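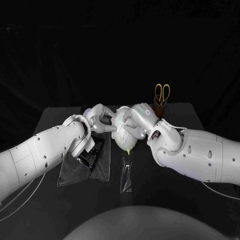

Pei-shan Au started on the arms in July, in the shared workshop at Grellville, and says the left one still needs work.

"The wrist joint has backlash," she said. "I shimmed it twice. It holds position until you load the fingers sideways, then it drifts."

Both shells are white. The hands carry the load between them, and plastic film is the material Au uses most for grip trials. "It slides, it crinkles, it sticks to itself. Foam told me nothing."

Abdul-Rahman Boateng writes the control code, now at build 652. He hung the black curtain to cut reflections behind the table. "Clear film is bad enough for the depth estimate without a window in the background," he said.

Grip force is capped in software. Boateng wants current sensing at each finger. Au wants the cables rerouted first. "They get 10 minutes of attention a month," she said.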